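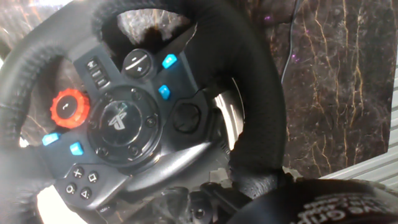 The Wheel at the End of the Table

There comes a point in many otherwise sensible adult lives when a person decides that driving to work and back is not enough driving. Mine arrived in October, at an hour when I should have been asleep, while I was losing a race in Arboleda to a teenager with a better hairline and, I assume, a better wheel. I had been steering with my thumbs. By morning I had cleared the far end of the dining table and told my household it was temporary.

The racing wheel is an odd piece of furniture. A guitar in the corner suggests hidden depths. A rowing machine suggests guilt. A wheel with no car attached suggests that the car is coming later, or that it left without you.

It also has more buttons than anything I have ever driven on a public road. My actual car lets me turn down the radio from the wheel, and I considered that plenty. A gaming wheel gives you plus and minus, a red dial you can twiddle, blue buttons in places your thumbs may or may not reach, and the PlayStation shapes you know from the controller, now scattered across the hub like condiments. I spent my first 14 laps of the Brillano circuit honking at people. I was trying to change the brake balance. I am told the two are related in spirit.

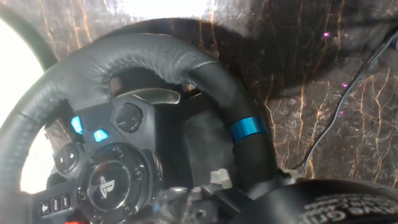

Leather, a blue band and a silver paddle: the family sedan offers one of these at most.

The paddles, though, are lovely. You pull one and get a gear, or you pull the other and get the wrong gear, and both feel expensive under the fingers. The stitched rim is the other half of the seduction. Leather persuades you that you are a person of judgment. I have sat there with the console off, holding the thing at nine and three, looking out over the salt and pepper. My hands were happy. I can't speak for the rest of me.

What the online reviews skip is the table. Reviewers always seem to own a proper rig, with a bucket seat and a steel frame and a spare room to hide it in. The rest of us have a surface we also eat on. A wheel base wants to be clamped to something thick and flat, and it wants to be at the edge, where your knees are. Ours is a handsome glossy top that shows every fingerprint, and I now put a folded dish towel under anything that tightens.

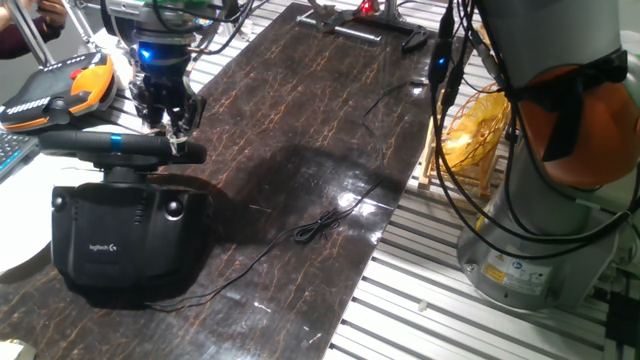

Then you have the cable. Every wheel has at least one, and it is always either a foot too short or long enough to lasso a calf. Mine crosses the table in a lazy wander, makes a loop where the bread used to go, and heads off toward the outlet by the longest available route. I bought a set of Brakent cable clips to bring it under control. There are 60 in the bag. I have used two.

Storage is the last indignity. A wheel does not fold. It doesn't stack, and it will not go in the closet without taking a coat down with it. For a while I packed it away after every session, which took seven minutes if I was careful, and was a fine way to discover how little I wanted to race. Now it stays where it is and we set the plates around it. Guests reach for it before they've taken off their jackets. One tried to turn it while talking about property taxes, and I don't think she knew she was doing it.

As for my lap times, they have gotten worse. I was quicker with my thumbs. At Clollport, the long coastal track with the mean little hairpin, I am two seconds slower than I was on the controller, and I have been passed there by cars I would be embarrassed to rent. I've stopped checking the table of results. I like the hairpin, and I like dropping down through the gears on the way into it, even on the laps that finish in the sea.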